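30 de noviembre de 2020

Querido diario, o queridos los tres o cuatro que todavía pasáis por aquí: por fin he subido la demo nueva de Hurkura. Llevaba desde julio diciendo que faltaba un empujoncito y el empujoncito ha durado todo el otoño, pero ya está, ya se puede descargar, y yo me he preparado un chocolate para celebrarlo.

Para quien no se acuerde, Hurkura va de una cartera que reparte correo en un valle donde los caminos cambian de sitio cada noche. La demo trae los 3 primeros repartos y el pueblo de Clokcombe entero, con su molino y su estación. Vilby, el pueblo de arriba, se ve a lo lejos pero todavía no se puede entrar (hay una barrera bajada y un señor que te manda a casa con muy buenos modales).

Lo que más guerra me ha dado ha sido el guardado. Si entregabas la carta del molinero y salías por la puerta de atrás antes de que terminara de hablar, el juego guardaba a la cartera dentro de la pared, y de ahí no había quien la sacara. Lo encontró Pankaj Bansal, que ha probado esta versión con una paciencia de santo y me mandó una lista larguísima de fallos, casi todos míos y alguno del motor. Pankaj, si lees esto, te debo una comida - y de las de mantel.
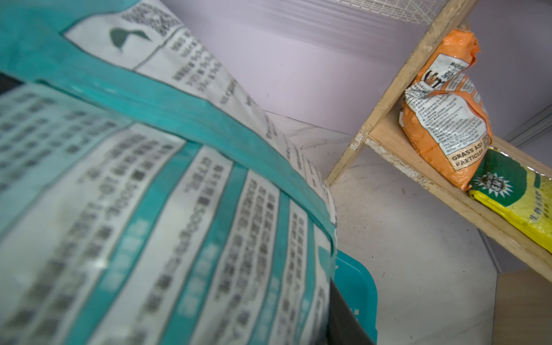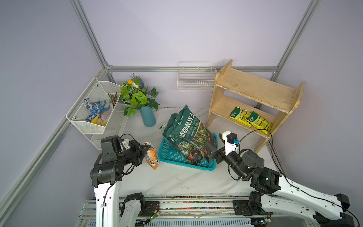 También he rehecho los textos. Había 1,074 líneas de diálogo y he tirado 450, así, sin anestesia. Me dio mucha pena al principio, sobre todo por la panadera, que contaba su vida entera cada vez que le llevabas una postal, pero ahora se juega muchísimo más ligero y ella sigue siendo igual de cotilla en la mitad de frases. Las que me gustaban de verdad las he guardado en un archivo aparte, por si algún día hago un librito o algo así.

La música sigue siendo provisional. Suena el mismo tema en el valle y en la estación, ya lo sé, no hace falta que me lo escribáis. Tengo 5 melodías a medio hacer y una me ronda la cabeza hasta cuando friego, o sea que algo bueno tendrá.

Ahora quiero descansar unos días y luego ponerme con Goel, el perro que acompaña a la cartera. De momento solo camina detrás de ella y se atasca en los escalones, pobrecito mío. Me gustaría que avisara ladrando cuando un camino está a punto de cambiar, aunque todavía no sé muy bien cómo hacerlo sin que ladre a todas horas.

Si probáis la demo y se os cuelga, mandadme el archivo de guardado y decidme en qué reparto estabais. Me voy a dormir, que se me ha enfriado el chocolate.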